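5. Lining the base of the display cabinet

Paper or adhesive film can be used on the floor of the Brevar cabinet. Fit it before the shelves go in. Film thicker than 3 mm will stop the door from closing.

1. Remove the door and set it aside on a towel.
2. Wipe the floor panel with a damp cloth and let it dry for 60 minutes.
3. Measure the floor at the front and again at the back – the two can differ slightly. Cut to the smaller figure.
4. Lay the liner with its pattern running the way you want it and smooth it out from the centre.
5. Tape the edges down using the clear tape in bag C.

Note: Patterned liners crease easily. Store the roll flat until needed.

CAUTION: Do not use spray adhesive. It will discolour the floor panel and is not covered by the warranty.

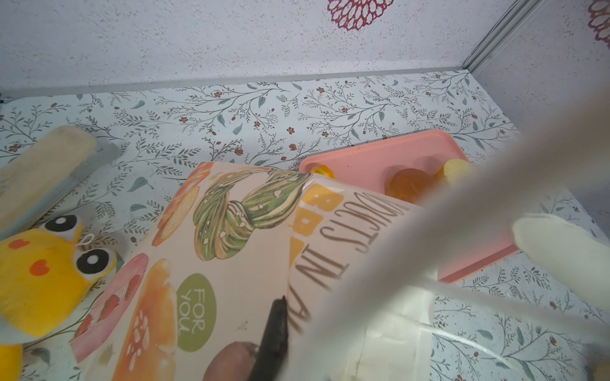 Fig. 9 Patterned paper on the floor, rail along the back wall

6. Refitting the door

1. Hold the door at 90 degrees to the cabinet and lower it onto the hinge pins.
2. Tighten both hinge screws by hand. Do not use a power driver.
3. Open and close the door a few times. If it catches, go back to section 5 and trim the front edge of the liner.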